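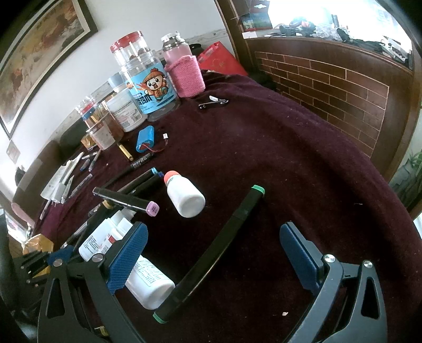
Abb. 1: Geöffneter Handgreifer über einem Tisch mit Stiften, Flaschen und Behältern, Teilaufgabe »Kleinteile vereinzeln«.

Pimov-Sortierdaten — Datenblatt

Gegenstand
Der Datensatz umfasst 2.481 Aufzeichnungen von Greif- und Ablagevorgängen, die mit handgeführten Greifern erstellt wurden. Davon sind 1.991 vollständig annotiert. Er dient der Vorbereitung einer teilautomatisierten Rücksendungsbearbeitung am Standort Dronesberg der Bosman Logistik.

Aufbau
Die Aufzeichnungen sind nach 6 Teilaufgaben gegliedert. Jeder Eintrag enthält die Bildfolge, die Öffnungsweite der Greiferfinger und eine Kurzbezeichnung der Aufgabe. Abgebrochene Versuche bleiben erhalten und sind als solche gekennzeichnet.

Beteiligung der Beschäftigten
An der Erhebung wirkten 38 Beschäftigte der Frühschicht mit. Die Teilnahme war freiwillig und galt als Arbeitszeit. Eine Auswertung von Tempo oder Fehlerzahl einzelner Personen ist durch Betriebsvereinbarung ausgeschlossen; Schichtkennungen wurden vor der Übergabe entfernt.

Auswirkungen auf die Arbeitsplätze
Ab September soll das System das Vorsortieren kleiner Artikel übernehmen. Prüfung, Schadensbewertung und Kundenkontakt verbleiben bei den Beschäftigten. Die bisherigen Sortierplätze werden schrittweise in Prüfplätze umgewandelt — die Eingruppierung wird vor jeder Umsetzung gesondert verhandelt. Offen ist derzeit, wie häufig zwischen Überwachung und Handarbeit gewechselt werden soll.

Einschränkungen
Durchsichtige Behälter und einander überdeckende Stifte sind unvollständig annotiert. Für schwere oder zerbrechliche Waren ist der Datensatz nicht geeignet.

Nutzung
Die Weitergabe außerhalb des Projekts Flolwood bedarf der schriftlichen Zustimmung des Standorts.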